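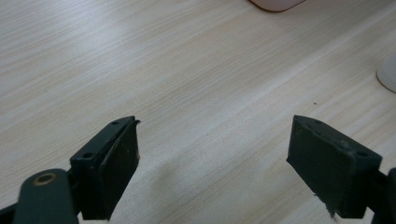
Library reading room to receive new worktables

Home | News | Services | Branches | Events | Contact

This site uses cookies to remember your settings. Accept | Manage preferences

The Tudon Public Library will replace the worktables in its second-floor reading room beginning in February. The new tables have a light beige top with a fine, streaky wood grain in cream and tan, and were selected after a trial period in which 2 sample tables were placed near the periodicals desk.

The tables will be supplied by Stovberg, which also furnished the children's area at the Pimska branch. The order covers 27 tables. Existing chairs are in good condition and will be kept.

Visitors who tried the sample tables were invited to complete a comment card, and the library received 400 responses. Most respondents favored the lighter color over the dark brown of the present tables. A smaller number raised the question of glare, particularly in the late afternoon, when the sun reaches the west windows. The library has asked that the rows nearest those windows be turned to face the inner wall, and new blinds will be fitted before the tables arrive.

Work will proceed one section at a time – periodicals first, then local history, then the quiet study area – so that the room can stay open during regular hours. Seating will be limited while each section is cleared. Patrons who need a guaranteed seat may reserve one at the front desk or use the study rooms on the first floor.

The project is funded from the branch furnishings budget, with a contribution of $3,000 from the Uniyal Fund for the local history section. The old tables will be offered to schools and community groups within the county. Requests should be submitted in writing to the front desk by the end of the month.

Patrons are reminded that covered drinks are permitted in the reading room. Craft knives, glue and paint may be used only in the activity room, and this rule will apply to the new tables as well.

Get library news by email. Enter your address to subscribe to our monthly newsletter.

Comments (3)

quietcorner
I filled out one of the cards. Glad the lighter ones won. My only request is more outlets along the inner wall.

M. on Third Street
Will the big map table in local history stay? It isn't mentioned and I use it every week.

readsalot52
Please keep the chairs exactly as they are. The blinds are overdue – I gave up on the west side after 4 last summer.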